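We use cookies to keep you signed in. Accept | Settings

Ticket: Cirnen student project, towel task
Opened by: Vasylyna Pylypenko
Assigned to: Jaanus Raudsepp
Status: Open

1. Report
The arm closes short of the orange towel when the towel is placed over the gray stand. The fault was recorded in more than 40 of 100 attempts. The fruit and the tissue box remain on the table as the task sheet requires.

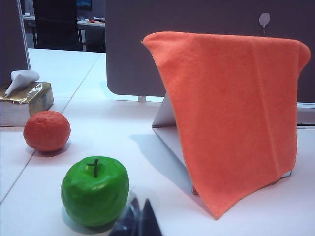

2. Checks completed
The wrist camera was recalibrated on 29 Aug 2019. Closing speed was left unchanged. Students are to compare the fingertip position with the raised fold of the cloth before each close command.

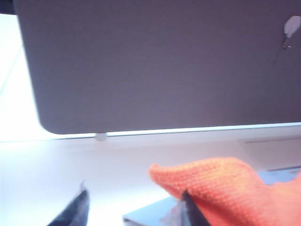

3. Action required
Dariusz Czerwiński is requested to review the approach height and attach the revised values. The team shall not alter the grip force until this review is entered.

Related tickets
Girance: login expired
Dimora: arm stops at joint limit
Request for spare finger pads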